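The Robot Has Seen Me Fold

By Hamisi Urio
2019-06-01

My mother taught me to fold a shirt in one afternoon, using sighs. I have now spent most of May teaching the same skill to a machine, and I miss the sighs. They carried information.

The fashionable view, which I heard at lunch again last week, is that showing a robot a task by hand is a stopgap. Soon somebody at Zernano or Blackwood will write the clever thing that makes it unnecessary, and people like me can go back to folding for personal reasons. I don't believe it. I think the showing is the work, and that we are embarrassed by it because it looks like housework.

Consider what you find out in the first hour. You pick up a pair of grippers, two fingers each, and discover that you have never once in your life thought about where a cloth's corner is. Your hands knew. They kept it from you. Without them you poke at the fabric like a man eating soup with tongs, and by the tenth try you have learned more about folding than the last 32 years of doing it taught you.
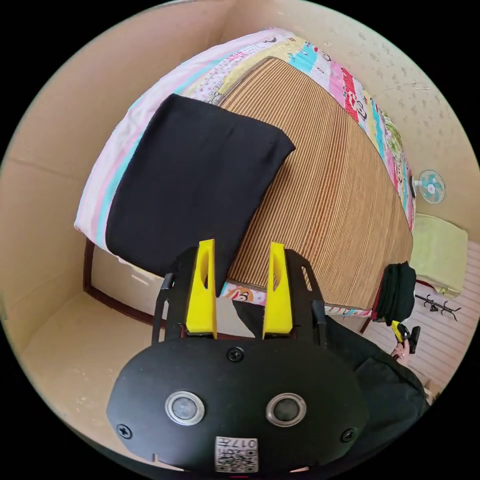
Black cloth, striped mat, cartoon quilt. The bed is harder than any bench.

I am also against tidy labs. At Sisemar, where I did this kind of work before, we had a gray table and one gray towel, and the arm we trained on it managed 95 folds out of every hundred. Then we moved the towel to a colleague's couch and it folded the couch, or tried to. Nobody's laundry lives on a gray table. If you want a machine that copes with bedrooms, you have to go and stand in bedrooms, bent over, with your lower back filing complaints.

Remote control has its fans, and I was one of them for 2 weeks. You sit in a good chair, you drive the arm from across the room, you drink coffee. But the chair makes you slow and polite. You fold the way you'd fold in front of a customs officer, and the robot learns to be nervous. With the grippers in my own fists I fold badly and quickly, like a person with somewhere to be – and that's the habit I'd like passed on.

My count for the month stands at 1502 folds. My own shirts are on a chair.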